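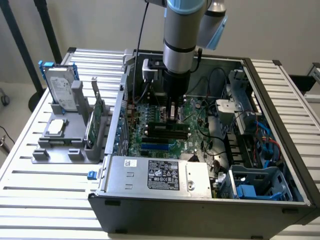
Kistar Home Forum - Table and Entertaining Group
Thread: Runner width on a narrow table
October 2020

hsalameh
Table is 34 inches wide and seats eight. I have a linen runner from Traltard, 21 inches across, and with dinner plates set on both sides the rims sit on the hem. The plates tilt slightly. Do I fold it or replace it?

munther_h
Replace it. The usual rule is a third of the table width, so 11 or 12 inches. Folding linen leaves a ridge and stemware will not stand level on it.

Rami Aoun
Disagree on the ridge. Fold both long edges under to the same width, press with steam, then press again under a damp cloth. I did this in August with a heavier cloth and the glasses stood fine. Keep them off the fold line.

munther_h
"Keep them off the fold line" is the problem. On 34 inches there is no spare room.

nisreen.m
Turn it. Use short runners across the table, one per facing pair of place settings. For eight seats with four on each side you need 4. The plates then sit fully on cloth and the tilt goes away. Overhang of 6 inches each side is enough.

hsalameh
I priced that. The Hattar ones are 50 each, and I would need to buy all of them because mine is too wide to match. What about the centerpiece? It would land on the gap between two runners.

nisreen.m
Use a low tray over the gap. Anything up to 12 inches long will cover it. Keep flowers under elbow height so people can see across.

Ayman Zein
Check the plates before you spend anything. Sutano dinner plates have a raised foot ring well inside the rim. If the ring is on bare wood and only the rim touches cloth, the plate should not tilt. If the ring itself is on the hem, move the plate an inch toward the chair.

munther_h
An inch toward the chair puts the rim at the table edge.

Ayman Zein
Depends on the plate. Mine are 10 inches. Hala, what are yours?

hsalameh
11. The ring is half on the hem, I just looked. I will try the fold first - Rami's method, damp cloth included - and put the glasses on coasters.

Rami Aoun
Cut the starch in half if you use any. Full strength will crack along the fold.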